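Learning to pick up a cup: an open day at Rimura

Rimura opens its doors to the public once a year, in June, and the visit starts at nine in the morning in the loading bay, next to the recycling. The company has been in the old Staltden carpet warehouse for just over two years. The name of the carpet firm is still painted on the brick, and the receptionist says people still call to ask about underlay.

The company collects demonstrations of household tasks and sells them, sorted and checked, to firms that build robot arms. It does not build robots itself, and the woman who runs the collection side of the business made that clear before the coffee was poured. She spent the first part of her working life in a hospital laundry and the second part in logistics, and she agreed to talk between tours on the condition that the article be about the work. She would prefer that her name be left out.

"People come expecting a thing with legs," she said. "Every year. Then they see a lot of folks putting spoons in drawers, and some of them are disappointed for ten minutes. After that they want to try it."

Trying it is the main event. Visitors are shown into the front room, which has a kitchen counter, a sink with running water and two long tables. They put their hands around the handles of a pair of grippers, one for the left and one for the right, and are asked to do something simple, such as folding a dish towel or moving a stack of bowls. On the day of my visit the line went out the door by ten thirty. A retired bus driver folded his towel well on the first try. A boy who had come with his grandmother wanted to know if he could keep the gripper, and was told he could not.

I asked her why a person needs to hold the tool at all, when a camera could just watch a pair of hands.

"Hands are too good," she said. "You have a thumb. You can roll a thing around in your palm. An arm with two fingers can't do any of that, so if I show it a video of your hands I'm showing it something it can't copy. When you hold the gripper, you have the same problem the arm has. Whatever you work out, the arm can use."

She gave the example of a flat coin on a table. With a hand, a person slides it to the edge without thinking. With the gripper most people peck at it for a while, and then they slide it to the edge too. "That's the part the customer is paying for," she said. "The second part. We keep the pecking as well, but it's labeled as pecking."

The company's largest piece of work at present is called Binetora. It covers ordinary homes, and the people doing it work in their own kitchens and living rooms. They come in for training, take a kit home, and follow a task list that changes each week. The list for the week I visited was pinned up beside the sink, and it included putting shoes in pairs, wiping down a counter, closing a zip bag and clearing cups after a snack.

I wondered whether a studio would be cheaper. She said it was a good deal cheaper, and that they had started that way.

"We had a room back there with a white table and a white wall. You could do the same task all day, the light never changed, it was very tidy. And we sent that off to a customer and the arm learned it fine, as long as you had a white table and a white wall." She shrugged. "So then we got a brown table. You can see where that was going."

The white room is now used for storing tripods. Collectors are told not to clean up before they start. If there is mail on the counter, the mail stays on the counter. The exceptions are anything with a person's private details on it, medicine, and other people who have not agreed to be recorded. Those are dealt with before the session begins, and each session is looked through again at the office before it goes anywhere.

"I had one lady who vacuumed for an hour before every session," she said. "Lovely work, very careful. I had to call her and ask her to stop vacuuming."

The checking is done upstairs, in a long room with the blinds down. Open day visitors may stand at the back in groups of eight. The reviewers sit in pairs and go through sessions on large screens, marking where each action starts and ends, and throwing out anything where the tool has lost track of its own position. By the door is a whiteboard with a number on it, which on that morning was 2849. That is the count of accepted cup sessions since Binetora began, and it is updated by hand with a marker that was close to dry.

Cups turned out to be most of our conversation. I had assumed that they would be an easy object, and so, she said, had the customer. A ceramic mug is easy enough. It is stiff, it has some weight, and if it is gripped too hard nothing much happens. Paper is another matter.

"A paper cup tells on you," she said. "You squeeze a bit too much and the wall goes in. You don't squeeze enough and it slips down and you catch it by the rim. And it depends on what's in it. An empty one and a full one are two different objects as far as I'm concerned."

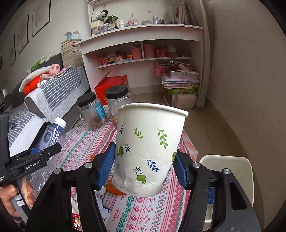 She does not ask collectors for a perfect grip. A slightly crushed wall is fine, and she would sooner have it than a session where somebody has spent half a minute creeping up on the cup. What she wants is the speed a person would use at home — a little slower, maybe, with the tool in the way, but not by much. New collectors tend to move as if they were carrying an egg. It takes most of them a couple of weeks to stop.

"And then some of them go the other way and get fast and sloppy, and we have another phone call," she said.

The other thing she looks for is what surrounds the object. Reviewers write down whether the table is bare or busy, whether the cloth is plain or printed, and whether there are see-through things close by. Clear plastic is hard for cameras, and a strong pattern can hide the edge of whatever is standing on it. Sessions with both are tagged and go out to customers as a separate group. She said that one customer asked for that group to be left out of its first order and then came back for it in the spring.

I asked how the collectors are paid. They are paid by the hour, she said, training included, and a rejected session does not cost them anything. At the start the company paid by the accepted session and she argued against it from her first month. "You get what you pay for. If you pay per cup you get a lot of cups, all the same way, same spot on the table. I want someone to pick it up with the left because the right is holding something. I want them to change their mind."

There are 26 collectors on Binetora now. Some were recruited at last year's open day, and a clipboard was going around the front room again while we talked. The requirements are printed at the top of the sheet: steady hands, a home with decent daylight, and a tolerance for sore wrists in the first week. The tool is not heavy, but the weight sits out in front of the grip, and by my third towel I could feel it in my forearm. The company limits a session to forty minutes with a break after it.

At eleven there was a demonstration in the loading bay, which for many visitors was the reason to come. Trevaskis, one of the customers, had brought an arm bolted to a wheeled cart, and it was going to clear a table. It had been trained in part on material from upstairs. The table was set with two mugs, a paper cup, a plate and a napkin that someone in the crowd was invited to crumple.

The arm took the mugs without trouble and placed them in a plastic tub. It lifted the plate on its second attempt. At the paper cup it stopped, backed off, came in lower and took hold near the base, and the cup leaned but stayed in the fingers all the way to the tub. There was some clapping. The napkin it could not find at all, and after three tries the Trevaskis engineer stopped the run and reset it. The napkin had come to rest in a patch of sun from the open bay door.

My host had watched from the side with her arms folded. I asked if she was pleased.

"With the cup, yes. It went in low the second time. That's a person's habit, that's somebody at home doing that." She was less happy about the napkin, and she had already written it down. Crumpled paper in direct sun will be on the task list from next month, with a note asking collectors to do it near a window in the morning.

We talked last about how long the work will go on. She thinks cups have another year in them, and that after this the company will move on to laundry, which she is looking forward to and the rest of the office is not. Fitted sheets have been tried twice. Both times the reviewers asked for them to be put off.

The last tour left at three. In the front room a trainer was wiping down the gripper handles and refolding the towels, by hand this time, and stacking them beside the sink.

Rimura's next open day will be held in June at the Staltden site. Entry is free and there is no need to book for the tours, though places at the arm demonstration are limited. Visitors under twelve may use the grippers if an adult is with them. Parking is on the street side only, as the loading bay is in use.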